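Sobre a Prilum

Infraestrutura de alojamento e automação de servidores
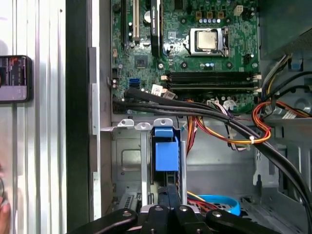

Placa-mãe com processador no soquete e quatro slots de memória livres.

A Prilum opera alojamento gerido e servidores dedicados para empresas que mantêm aplicações próprias em produção. A plataforma compreende 1569 servidores físicos, distribuídos por 7 salas técnicas, e é administrada por uma equipa de 33 pessoas.

O aprovisionamento é feito através do Clurulora, o nosso orquestrador interno. Cada pedido gera um manifesto versionado com sistema operativo, esquema de partições, VLAN e regras de firewall. As alterações de configuração são aplicadas por lotes, com verificação de estado entre lotes e reversão automática em caso de falha.

Servimos mais de 157 clientes, entre os quais a Partington e a Stovitz, ambas com replicação assíncrona entre duas salas.

O suporte de nível 2 funciona em regime contínuo. As janelas de manutenção são comunicadas no painel de cliente e por correio eletrónico. O acesso à API requer chave individual e lista de IP autorizados.

Página atualizada em 1 de dezembro de 2022.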